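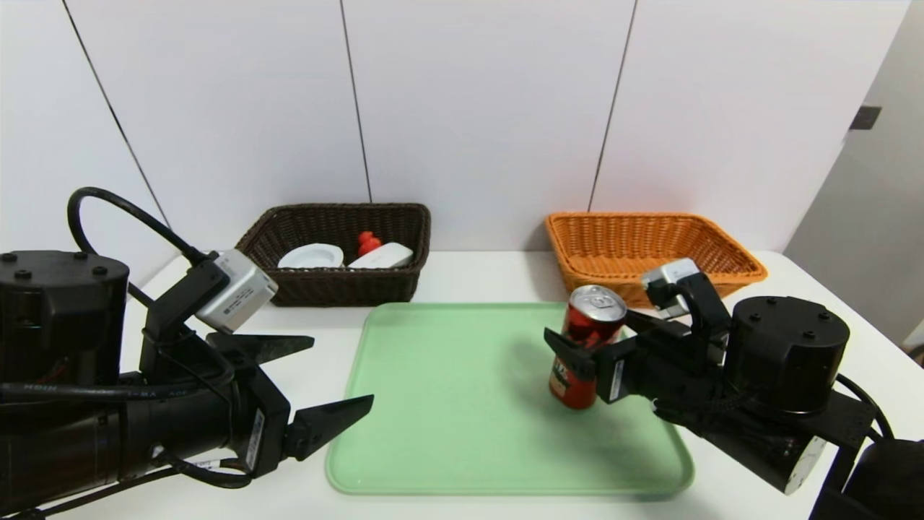
Saturday. Up before six to read the well before anyone drew water. Dip tape gave the rest level lower than last week, as expected after a dry fortnight. The Inach is low too. The gravel bar below the footbridge is out of the water along its whole length, and in most years I don't see that until the end of summer.

Pump started at 06:40. The pressure switch cut in cleanly but the motor ran on for 203 seconds before cut-out, with every tap in the house shut. In spring the same fill took 153. The settings on the switch have not been touched, so either the pump is delivering less or the vessel is taking more. I suspected the vessel first, as it is the cheaper fault.

Isolated the supply, opened the drain cock and let the system down to nothing. Checked the air charge on the Sunetti vessel with the tyre gauge. It read well under the figure on the plate. Pressed the valve core to see if any water came out and none did, so the membrane is probably sound and the charge has simply leaked away over the winter. Pumped it back up by hand, which took longer than I like to admit, and put soap solution on the valve. No bubbles. Fitted a new cap with a rubber seal in any case.

Restarted. The fill time came down, though it was still longer than the spring figure. That leaves the pump, the rising pipe or the foot valve. The lower water level accounts for part of it, as the pump is now lifting further, and I need to work out how much before I blame anything mechanical. The Akgül leaflet gives a curve for flow against head, printed so small that I had to take it to the window. On a first reading the extra lift should cost very little. 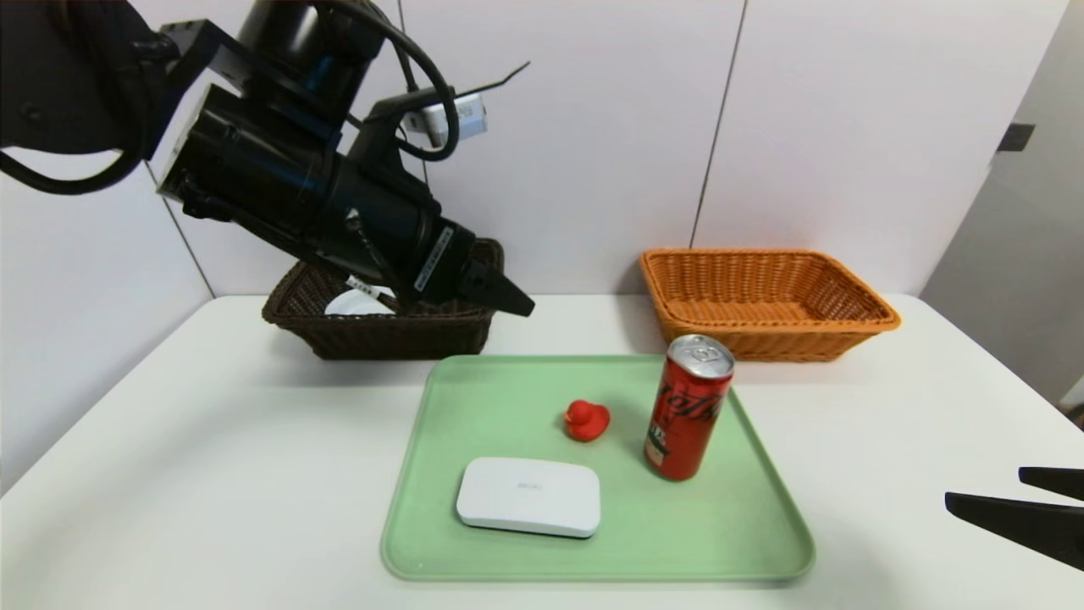
Rang Crescencio Galindo after breakfast. He sank the bore and still has the log, which he read to me over the phone with the radio on behind him. Total depth 80 metres, clay to start with, then a band of broken sandstone where most of the water comes in, then tighter rock down to the bottom. I had the sandstone written down as deeper than that. Corrected the drawing in pencil. He thinks the foot valve has grit in it and that I should lift the pipe. I said I would measure first. He said I could measure all I wanted and the grit would still be there.

His argument is that a partly blocked strainer shows up as a slow fill with normal current, and a worn impeller shows up as a slow fill with low current. I had not taken the current. Took it at eleven with the clamp meter round the live conductor inside the control box, cover off, one hand in my pocket. Normal, or so near to it that the meter can't tell the difference. Point to Crescencio.

Flow test in the afternoon. Hose to the butt by the shed, timed with the kitchen clock, three runs. The first was faster than the other two, which I put down to the vessel emptying into it. Should have run it to waste for a few minutes beforehand. Discarded it and averaged the rest. The flow is down on the spring test, by more than the curve allows for the change in level. Watered the beans with the proceeds.

Recovery after the test was good. I dipped every 7 minutes until the level stopped rising, and the plot is a smooth curve with no step in it. The bore is giving what it always gave. Whatever the restriction is, it is between the strainer and the surface, and the non-return valve at the wellhead is the only part of that I can reach without lifting tackle.

Took the wellhead valve off at four. The seat was clean, the spring slightly rusted, with a few grains of sand in the body. Kept the sand in a jam jar. Refitted with new tape and it wept at the union, so off again, more tape, and dry the second time. No change to the fill time.

To do: ask at the hardware place in Alambridge about hiring a tripod and hoist, and whether they do it by the half day. Find the pipe clamps, last seen in the loft. Order a strainer. Repeat the level before breakfast tomorrow, and write down the rain, if there is any. Barometer falling since noon. Left the control box cover on two screws, third one dropped in the gravel.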